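About Trustdale Cooking School

Trustdale teaches home cooking to adults in small evening and daytime classes.

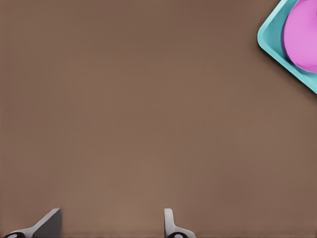

The school was started by Custódio Barros, who had cooked in hotel kitchens and wanted to work with people who cook for their own families. His first classes were held in a rented church kitchen with a four-burner stove. The course was called Plain Suppers, and it is still on the schedule under the same name.

We now have our own building on Rojanasak Street, next to the hardware store. It has one teaching kitchen, a pantry and a room where students sit down and eat what they made. Parking is behind the building. The entrance from the lot has a ramp, and two of the work counters can be lowered.

Classes

Most courses run for 4 weeks and meet once a week. Beginners usually take Plain Suppers or Knife Work first. After that, students can choose from Bread at Home, Soups and Stocks, Fish, Beans and Grains, and Cooking for One. We also teach a short canning class in June, when the local strawberries come in. It fills early, so please sign up ahead.

Evening classes start at 6:30 and finish by 9:00. Daytime classes start at 10:00. All ingredients are included in the fee. Bring an apron, closed shoes and a container for leftovers. Knives are provided, but you are welcome to bring your own.

Last year 709 students took at least one course with us, and 286 of them came back for a second.

Our teachers

Custódio teaches Fish and Soups and Stocks. Jalen Delacroix runs the bread program and handles the schedule. He came to us from Bultia Bakery, where he worked the overnight shift. Guest teachers lead single classes through the year, and their names are listed with each class.

Recipes

Students get printed recipes for every dish they cook. The school's recipe file holds more than 1,000 of these, going back to the church kitchen. If you have lost a sheet from an old class, ask at the desk and we will print another copy.

Allergies

Our kitchen handles wheat, nuts, milk, eggs and shellfish. Tell us about any allergy when you register. We can change most menus with one week's notice, with the exception of Fish and Bread at Home.

Office hours are 9:00 to 4:00. Gift certificates are sold at the desk and do not expire.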